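阁楼里的第三只手

文/本刊记者

晚上九点,Delyth Foulkes 还在拧螺丝。楼下有人喊她吃饭,她应了一声,没动。又喊一次。还是没动。

阁楼不大,斜顶,站直了要小心脑袋。靠窗一张长桌,桌上是电源、热熔胶枪、半袋扎带、一杯凉透的红茶。墙角那套铝型材架子是去年冬天搭的,隔板、立柱、角码,全是二手。架子旁边的地上放着 Jotik。

Jotik 是一条机械臂。名字没什么意思,Delyth 说是打字打错了,懒得改。六个关节,末端一副两指夹爪,腕上一颗小摄像头。从第一张草图到能自己伸手够到架子,用了 400 个晚上。她有个本子,每晚画一道杠,画满一页翻一页。

“不是每晚都干活,”她补充,“有时候就上来坐一会,看看它,下去睡觉。也算一晚。”

为什么要做?问了三遍,三个答案。第一遍说是因为膝盖不好,不想老蹲下来找零件。第二遍说是想学点新东西。第三遍她想了想,说小时候看过一个电视节目,里面有台机器会叠毛巾,叠得很烂,她一直觉得自己能叠得更好。

结果到现在也没叠过毛巾。Jotik 的活儿是取东西、放东西。架子上放一个小盒子,它拿下来;给它一个小盒子,它放上去。就这些。

听着简单。

先说关节。第一版用的是便宜舵机,塑料齿轮,胳膊一伸直就往下掉,像睡着的人。换金属齿轮,好一点,但是响,楼下以为她在磨咖啡。再换,换成带减速箱的小电机,一家叫 Villel 的小店卖的,店主自己绕线圈,发货慢得要命,一次只肯卖两个。她等了一个冬天。十二月那阵子阁楼冷,她穿着滑雪裤焊板子,烙铁放在膝盖边上取暖(别学)。

电机到了,装上,肩关节总算立得住。接着是肘,肘又不行。轴承座是打印的,一受力就歪,歪得很慢,早上是直的,到了晚上就斜了。她量了一个礼拜,越量越气,最后找人铣了一块铝的。铣件的钱比整条前臂还贵。

“那天我有点想放弃,”她说,“后来想想钱都花了。”

夹爪改得最多。64 版。这个数她记得清楚,因为文件名就是从 01 排到 64 的,中间还有几个带字母,不算。最早的手指是平的,方头,像两把尺子,夹圆的东西就滚,夹薄的东西就弹飞。有一次一颗垫圈飞进了屋顶保温棉里,到现在没找着。后来指尖改圆,往前收窄,好伸进缝里去。内侧也单独处理过,试了好几种料,硅胶、自行车内胎、瑜伽垫。瑜伽垫掉渣,满桌子紫色碎末。

她不喜欢照着别人的图纸做。网上有一套挺有名的开源夹爪,Skellero,论坛里人人都在用,装起来一个下午就完事。她也打印过一副,装上去,试了,好用。然后拆下来放抽屉里了。

问为什么。“好用就没事干了嘛。”

这话听着像开玩笑。她没笑。

隔板的高度也是调过的。最初那层太低,Jotik 的腕子转不过来,一转就磕。往上挪一格,角码松开,重新拧紧,再磕,再挪。前后弄了三个晚上。白面板是从旧柜子上拆下来的,尺寸差一点,她懒得再锯,正好卡在型材中间,算运气。墙纸是房子自带的,大叶子,棕的白的,她刚搬进来的时候嫌难看,想撕,后来忙着做机器,就一直没撕。

软件那头倒是先难后易。开始她自己写运动学,写了一个本子的三角函数,手指到了该到的地方,胳膊却拧成麻花。后来接了一个现成的求解库,麻花没了。再后来是视觉。摄像头装在腕上,好处是离得近,坏处是一切都近,自己的手指老是挡在跟前。她试过装高一点,线不够长;装歪一点,标定又全乱。最后还是装回原来的位置,让程序学会不看自己的手。

还有影子。阁楼就一盏顶灯,胳膊一伸过去,板子上就是一团灰。程序把那团灰当成东西,认认真真地去夹。夹空。抬起来。再夹。

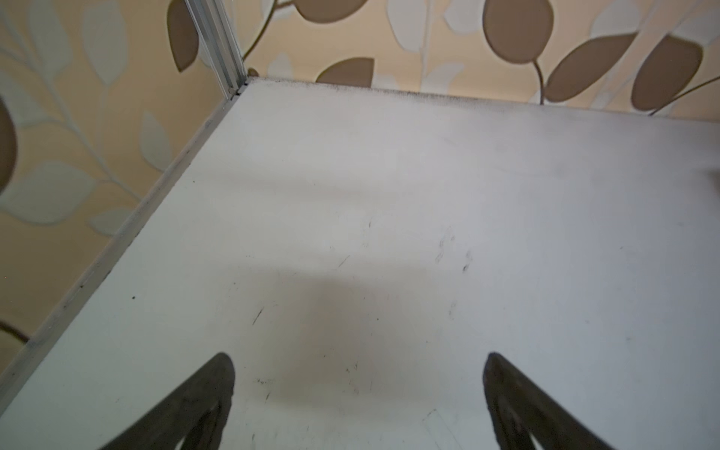

夹爪下方的白色隔板。板面有划痕,后沿积了一道细灰。

“它夹影子能夹一晚上,”Delyth 说,“特别有耐心。比我强。”

解决的办法土得很。她没换灯,也没加灯,而是让 Jotik 在伸手之前先停一下,动一点点,再看一眼。影子跟着手走,东西不跟。就这么一条规则,写了不到一页代码。想出来花了多久?她翻本子,数杠,数到一半电话响了,就没再数。

划痕是另一个问题。白板子用久了会花,细细的一道一道,有的深有的浅。Delyth 一开始看见一条就拿橡皮擦,擦不掉就拿湿布,再擦不掉就叹气。现在不管了。程序里设了一个门槛,太细太扁的一律不理。代价是牙签也不理。她说她这辈子不打算让机器人递牙签。

架子的立柱也坑过她。型材上的槽是一条一条的直线,反光,深度算法见了直线就兴奋,有一阵子 Jotik 老想去握那根柱子,像在公交车上站不稳。她给那一块区域画了个禁区,软件里的,一个看不见的方盒子,手进不去。方盒子画大了,左边那一角就够不着了。画小了,又去握柱子。折中一下,现在那一角归灰尘。

采访当晚,我们看了一次完整的取放。准备时间比动作长得多。Delyth 先上电,听声音,她说每个关节醒来的声音不一样,肩膀是闷的,腕子是尖的。然后归零。归零的时候胳膊会慢慢缩成一团,再慢慢展开,这一段最好看,有点像猫。然后她把一个火柴盒大小的纸盒放上隔板,退后一步,敲回车。

停。动一点。再看一眼。伸过去,合拢,抬起。纸盒夹得有点斜,没掉。

3 秒。她说的,我没掐表,感觉更长。

第二次掉了。第三次又成了。她在另一个本子上记了两笔,字很小,我凑过去看也看不清。问成功率多少,她说最近一轮做了 54 次,比上一轮好,好多少不肯讲,说讲了就会变差。

这种做法有没有更省事的路?当然有。买一条成品臂,两天到货,附带说明书和保修。她那间阁楼里的零件加起来,大概也够买半条了。共享工坊那边有位一起做过东西的朋友,姓 Hashemi,早就劝她去买。劝了几回。前臂那块铝件就是在他的铣床上做的,他一边铣一边劝。

“他讲得都对,”Delyth 说,“铣得也好。”

她现在一周去一趟工坊,主要是用铣床和激光切割,顺便蹭咖啡。那边人多,问题也多,有人看见她背包里露出来的夹爪,就围上来问扭矩、问价格、问能不能开瓶盖。开瓶盖试过。瓶子赢了。

图纸她是公开的,放在自己的网页上,没有教程,只有文件和一行字:有问题写信,回得慢。真有人写信。有个学生照着做了一副小号的手指,发来视频,夹葡萄,葡萄没破。她看了很多遍。后来她把那个学生改过的指尖弧度又抄回了自己的版本里,就是现在装着的这一副。

下一步想做什么,她讲得很快,一边讲一边收拾桌子,我记得不全。要换线束,现在的线在肘那里老是弯,迟早断一根。要给底座加重,目前压着的是两袋狗粮(狗去年送去了她姐姐家,狗粮留下了)。要写一个停机按钮,不是软件里那种,是红的、大的、一巴掌拍下去的那种。按钮早买了,在抽屉里,跟那副 Skellero 放在一起。应该最先装的其实是这个,她自己也知道,说了两遍。

还有毛巾。毛巾要两只手。两只手就要两条胳膊,两条胳膊就要再等 Villel 的店主绕一冬天的线圈。她算了一下,没把数字说出来,把本子合上了。

快十点,楼下第三次喊吃饭。这回她应了,关电源。胳膊断电之前要先放低,不然会砸下来,这个步骤她写在一张纸条上贴在开关旁边,纸条边角都卷了。肩膀闷闷地响了一声,腕子垂下去,手指张着。

她在本子上画了一道杠,关灯,下楼。饭是意面,得重新热一下。

——————
给想动手的读者,Delyth 的几条建议,照录:

电机先买,别的可以等。电机要等很久。

打印件不要用在受力的轴承座上。我说过了,再说一遍。

线留长一点。再长一点。

指尖先用纸板剪,剪十几个都不要钱,觉得对了再去打印。

急停按钮第一天就装。别学我。

采访时间安排得急,文中个别尺寸和型号没来的及核对,以 Delyth 网页上的文件为准。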